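Two-arm cell: left gripper keeps dropping out while the right arm carries on
Posted in Robot arms and grippers, 20 August 2024

Hukenov
I have a bench cell with two arms that sort mugs and cups onto a tray. Since July the left gripper faults in the middle of a run. The controller reports "joint 4 no response", the left arm goes limp where it is, and the right arm keeps working as if nothing had happened. Twice it has come down on a mug. Power cycling clears it and I get 11 or 13 good picks before it does it again. I already swapped the gripper motor. What should I check next? Photos at the bottom of my post.

Fu
Probably firmware. Mine did something like that and I reflashed everything and it went away.

Femke Vandenberghe
I would leave the firmware alone until you have looked at the cable. A joint that answers after a restart and drops out once the arm has been moving for a while is very often a connector working loose or a wire breaking inside its jacket. Power off, unplug the wrist end, and look for a pin that has backed out. Then power up with the gripper empty, hold the arm at full reach – use a stand, keep your hands out – and watch the error counter while you flex the cable with a plastic rod. If the count jumps, replace the cable. Leave more slack at the elbow when you fit the new one.

The other problem is the more serious one. A fault on one arm should stop both. If each arm runs as its own process, add a shared stop flag that both check on every cycle, and put both supplies behind one emergency stop button. Don't run it with anyone reaching in until that works.

Umska
Agree on the cable. Mine failed right behind the plug, where you can't see it.

Photos from Hukenov's post:

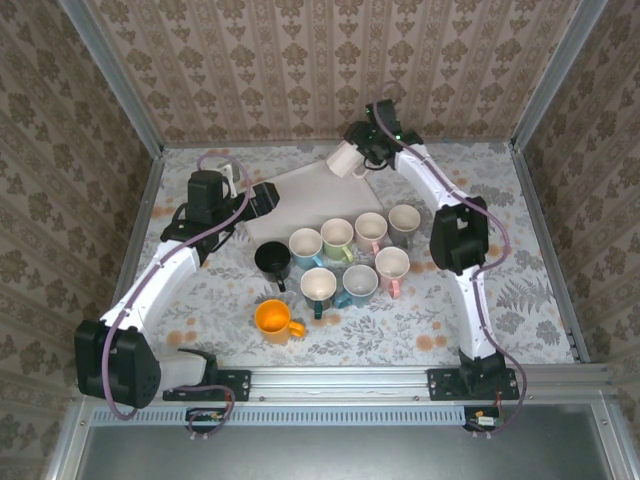
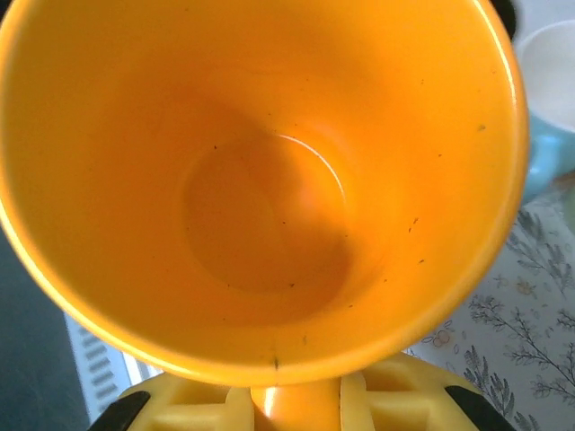
First photo: both arms over the mugs, purple cables along the links. Second: wrist camera, orange cup at the gripper.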